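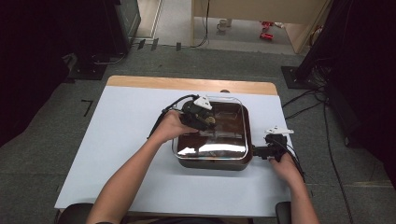 Argate Kitchen Share: Minutes of the Summer Meeting

Held Thursday, June 8, 2023, upstairs at the Zulu Rooms. Fifteen members came, which was a lovely turnout for a warm evening, and thank you to everyone who carried chairs. Apologies had come in from the Benatel Road household, who were away.

1. Minutes of the January meeting

Agreed as a fair record, apart from the spelling of Virarell, which had gone wrong in two places and has been put right. The long discussion about the bread tins was left as written, although several people felt it could have been a good deal shorter (it could, and the minute-taker takes the point).

2. The square electric pan

We spent a happy half hour on this one. The pan with the clear glass lid and the black side handle has been asked for more than anything else on the shelf since the winter, and the question was whether it should go out on the usual week's loan or be kept back for shared suppers. Those who had borrowed it spoke very fondly of being able to see through the lid, and one member has been doing onions in it for hours at a time, with the lid on and a book in her other hand!

There was some worry about the glass. People living up several flights of stairs said they had carried the lid home separately, wrapped in a tea towel, and that seemed to everybody a sensible habit. It was also asked that nobody puts the pan back with the lid upside down, as the metal rim marks the shelf.

Agreed: ordinary loan of one week, lid to travel wrapped. The pan stays here for the four supper nights, and those dates will be pinned up by the door.

3. Looking after brown and dark finishes

This followed on naturally. The dark cookware shows every smear, and there was a friendly difference of opinion over whether to dry it at once with a soft cloth or let it drain. The soft cloth won. Green scouring pads are to come out of the washing-up drawer altogether, and a small basket of plain cotton cloths will take their place. Anyone with old pillowcases to cut up, please bring them along.

4. The divided tray

The glossy brown tray with the wall across the inside is not yet in the loans book, and we went round the table for ideas about what it might best be lent out for. Olives and bread, said one side of the room; two kinds of dip, said the other. Somebody wanted it for seed packets, and was gently talked back towards food. The round gold-coloured piece with the engraved pattern was mentioned as well, and if it is yours, do please claim it before the next supper.

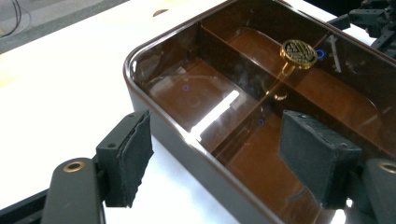
Thư Ông asked whether anything with a partition could really be called easy to clean, having spent a good part of one Sunday on the corners of a similar dish at home. She suggested a soft bottle brush, kept with the tray and lent out with it, and offered one she had spare. This was accepted with thanks.

Agreed: tray to be entered in the loans book as number 2824, under serving things, brush included.

5. New shelving

The quote for the whole back wall came to £4000, and there was a short silence. After some talk it was decided to leave the back wall for another year and simply move the heavy pots down to the lowest shelf, where they ought to have been all along. Moving morning to be arranged by phone.

6. Any other business

The kettle is furring up again. The key to the side door sticks in damp weather and wants turning left a little before it turns right. Rhubarb is available from the crate on the landing, as much as you can carry.

The meeting closed at a quarter past nine and most people stayed for cake.

Comments

Marnie B.
Could we have the supper dates on here as well as on the door? I only get in once a fortnight.

Col
Very glad about the scouring pads. I have pillowcases, two blue and one with ducks on.

Thư Ông
Brush is now hanging on the hook by the serving things. Please hang it bristles down.

Marnie B.
Thank you for the rhubarb, whoever it was. Crumble made!

Recent items
Minutes of the January meeting
How to borrow from the shelf
Bread tins: what we agreed
Supper nights and what to bring

Contact us | © Argate Kitchen Share | Back to top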